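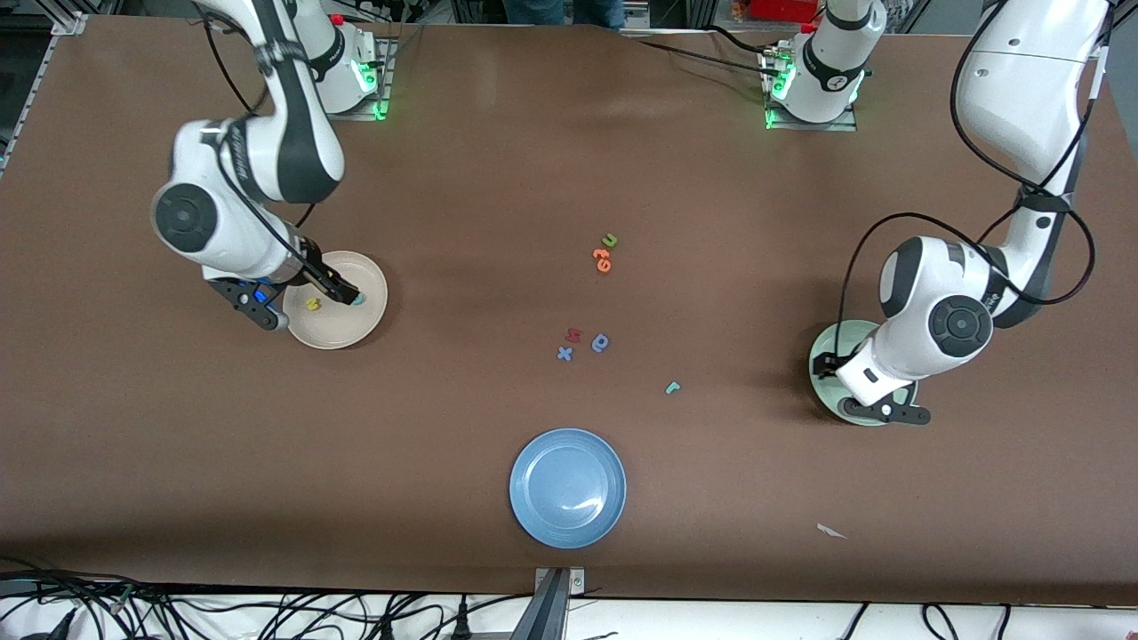 **Foam letters – sorting them without losing your mind?**

**marrow_and_mint**
Right, need some advice from people with small children and a kitchen table. We've got a tub of foam letters (lowercase, the chunky sort) and my daughter has got really into sorting them. I've been putting out a bowl and a plate, tipping the letters in the middle and letting her decide what goes where. Lovely for 17 minutes, then it all ends in tears over whether the "u" goes with the "n". By colour or by sound, what does everyone do?

**Tubbs912**
Colour first! Every time. Mine couldn't have cared less about sounds until he'd had a good month of putting yellows with yellows. Ours are the Fagerlund ones and they've been chewed to bits, but still going strong.

**pegbag**
Going to disagree with Tubbs there, sorry. If you start with colour they learn that "m" is "the red one", and then you buy a second set where it's green and you're back to square one. We did three letters on a plate, said them out loud, swapped one over. That was the whole game.

**marrow_and_mint**
Ooh, three at a time is a good idea, I've been tipping out far too many. Had a go before tea with just a few on a white plate and it's so much easier to see what you've got – although I still can't tell a "d" from a "q" once it's been spun round! 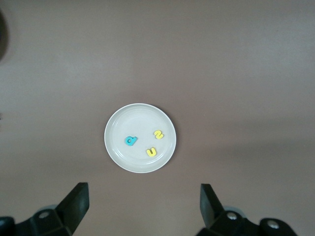
**Behrouz Sharifi**
Draw a line along the bottom of each letter with a laundry pen. Sorts out your d, q, p and b in one go, and it lasts up to 30 baths before you have to do it again.

**Tubbs912**
Pen on foam? It'll come off on everything. We tried it and had a blue bath mat.

**Behrouz Sharifi**
Laundry pen, not felt tip. Leave it overnight.

**pegbag**
I wouldn't bother with either. They turn them the right way up on their own eventually. Do use a plate with a bit of a rim though, ours went all over the floor when we used a chopping board.

**marrow_and_mint**
Pen ordered, sorry pegbag! Will try three on the plate tomorrow and hide the rest of the tub on top of the fridge. Does anyone know if Brulon letters are the same size? We're missing a "k" and I'm not buying another whole set for it.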